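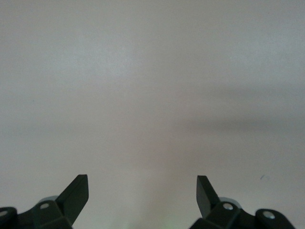 Gülizar Gündoğdu
Resident Services Manager, Endthorpe Apartments

Filed under: Resident Help > Walls, Paint and Decorating

The following answers apply to all apartments managed by the Endthorpe office, including the Vass Street building. They replace the decorating page in the printed resident handbook. Where an answer differs from your lease, the lease governs.

May I paint the walls of my apartment?

Yes, with written approval. Submit the decorating request form before buying paint. The form asks for the rooms to be painted, the color name and the finish. Requests are normally answered within five business days. Approval covers only the rooms listed on the form, and a second form is needed if you later decide to include a hallway or closet.

Kitchens and bathrooms may be painted only in a satin or semi-gloss finish. Ceilings, window frames, radiators and the inside of the front door may not be painted by residents.

Which colors are approved without further review?

Off-whites, pale grays and light beiges are approved as a matter of course. Other colors are considered individually. Very dark colors are usually approved for one wall in a room and declined for the whole room, as they often need several coats of primer at move-out.

What color are the walls now?

Apartments turned over since August were painted in Riltovura, an eggshell off-white. Earlier apartments may have one of two older colors that are no longer stocked. If you need to match the existing color, ask the office for the paint record for your unit. Please do not rely on a color card alone. Off-white paint can look gray in a north-facing room and pink or yellow under a warm bulb, and a patch that seemed correct in the evening may look quite different the next morning.

Will the office supply touch-up paint?

Residents of apartments painted in Riltovura may collect one small container per lease year at no charge. Bring identification and your unit number. The office does not supply brushes, rollers or drop cloths.

Touch-up paint is intended for small marks. On a larger area it is better to repaint from corner to corner, because new paint beside old paint will often show even when both came from the same can.

How should I clean a mark on a painted wall?

Begin with a soft cloth and plain warm water. If the mark remains, add a small amount of dish soap, wipe gently, and go over the area again with clean water. Scouring pads, bleach and melamine sponges leave shiny areas on eggshell paint and should not be used. Crayon and grease may need to be primed and painted over.

There is a gray area on my wall that does not wash off. What should I do?

Submit a maintenance request. Gray or darkened areas may be the result of dust settling on a cool section of wall, smoke from candles, or moisture behind the paint. The maintenance team will take a moisture reading before recommending any work. Do not paint over the area before it has been inspected. If moisture is found, the repair is carried out at the owner's expense unless it was caused by something the resident did.

May I hang pictures and shelves?

Pictures may be hung on small nails or picture hooks without approval. Shelves, television brackets and anything weighing more than 9 pounds require a request form, and the fixings must go into studs. Adhesive strips are permitted, although residents should know that they can pull paint from the wall when removed, and that this is treated as damage.

Wallpaper is not permitted. Peel-and-stick wall coverings are permitted in bedrooms only.

What counts as normal wear?

Light scuffs, small nail holes, faded paint and minor rubbing behind furniture are normal wear. Torn drywall paper, large anchor holes, unapproved colors, and stains from smoke or candles are not. Paint that has been in place for 6 years or more is considered fully depreciated, and no repainting charge is made for color or soiling. Charges for damage to the wall itself may still apply.

Must I return the walls to their original color before moving out?

If your approval letter says so, yes. Otherwise the approved color may remain. Residents who prefer to have the office do the work may request a quotation. The cost of returning a one-bedroom apartment to off-white is around $600, depending on the color being covered and the condition of the walls.

May I hire my own painter?

Yes. The painter must provide proof of insurance before starting, and the resident remains responsible for the finished work. Zusel Painting holds the contract for our vacant apartments and also accepts private bookings from residents. You are under no obligation to use this firm.

How do I dispute a charge?

Write to Odair Bastos, Accounts, giving your unit number and the line of the statement you disagree with. Copies of your move-in checklist and any approval letters should be enclosed. Disputes are reviewed by a member of staff who did not carry out the move-out inspection.

Last reviewed 12/28/24

5 people found this page helpful
0 comments

Related help pages
Completing Your Move-In Checklist
Reporting Leaks and Damp
Elevator Reservations at Vass Street
Window Coverings and Blinds
Security Deposit Statements Explained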